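Plellodum Laundry and Folding Service: Frequently Asked Questions

Most of the questions we get by phone are answered on this page. If yours isn't, send it in with your order number and Hamdia Jemal or Annunziata Pellegrini will write back, usually by the next working day.

What does the service include?

Washing, drying, folding and return. Ironing is a separate order. Small repairs, such as a loose hem or a missing button, can be added on the order form, but please mark the spot with a safety pin so we can find it.

Which areas do you pick up from?

Nukside and Samwood on the regular route. Customers in Lis can drop bags off at the counter and collect them there. We do not pick up on Sunday.

How much laundry fits in one bag?

The standard bag takes a normal week of clothes for 2 people. Heavy items fill it faster. If the drawstring won't close, it counts as a second bag.

Do I need to sort my clothes first?

Only by color, and only if you care about it. We sort again anyway. Anything that has never been washed and might bleed should go in the small mesh bag with a tag on it. Please empty the pockets.

How do you fold pants and shorts with an elastic waistband?

This is the question we get most, usually from people who want to fold their own between orders. Lay the garment flat with the waistband away from you. Smooth the band from one side to the other until the front and back edges line up. Don't stretch it to make it straight. A wide band has a natural curve when it is relaxed, and the fold will come out fine if you leave it alone. Then bring one leg over the other, tuck the point of the seat in to make a straight edge, and fold up from the hem in halves or thirds.

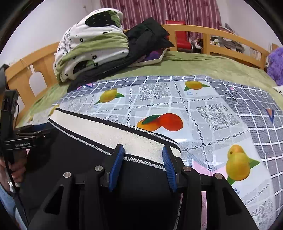
Black garment with a wide cream-white waistband, laid flat on a fruit-print tablecloth.

Should the waistband end up inside or outside the fold?

Outside, if you keep clothes upright in a drawer. The band is the thickest part and gives the folded piece something to stand on. It also makes dark clothes easier to tell apart, especially if the bands are different colors. For a stack on a shelf it makes no difference.

Can I fold on a bed instead of a table?

Yes, though a table is easier. A mattress gives under your hands and the lower layer tends to slide when you press on the top one. Pull the sheet tight first and work near the edge so you aren't leaning.
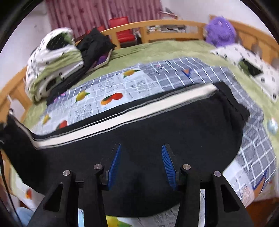 Long pieces can go down diagonally if the bed is narrow or already half covered. Straighten the top edge first, then bring the rest around to meet it. Annunziata folds sweatshirts this way at home and says the sleeves are less trouble if you cross them before you touch the body.

Is a plastic tablecloth all right to fold on?

It's fine for clothes that are fully dry. Wipe it before you start and let it dry too. Pen marks are worth checking for, because fresh ink can transfer to light fabric. Never iron on plastic, even with a towel in between.

My waistband came back twisted. What happened?

Some elastic is only stitched down at the seams, and it can roll over inside its channel in the wash. Lay the garment flat, find the twist with your fingers and work it toward the nearest seam, then turn it over there. If the band is stitched all the way along, it shouldn't twist – send it back to us and we'll look at it.

How do you keep black clothes from fading?

Cold water, inside out, short cycle, low heat. We do this for every dark load unless the label says otherwise. Lint is the bigger complaint, so we don't wash black items with towels.

How long does an order take?

Bags collected by 9 a.m. normally come back the following evening. March is our busiest month and you should allow one more day then.

What if something is missing?

Tell us within a week. We keep more than 76 labeled cubbies at the counter and a stray sock or shirt has nearly always gone into the one next to yours. A description of the color and the waistband or collar helps us a lot.

Do you offer folding lessons?

Yes, on weekday evenings at the Samwood counter. The class lasts 44 minutes and covers shirts, pants, fitted sheets and towels. Bring a few of your own clothes, including one you find difficult. Hamdia teaches most of the classes and can be reached through the order form.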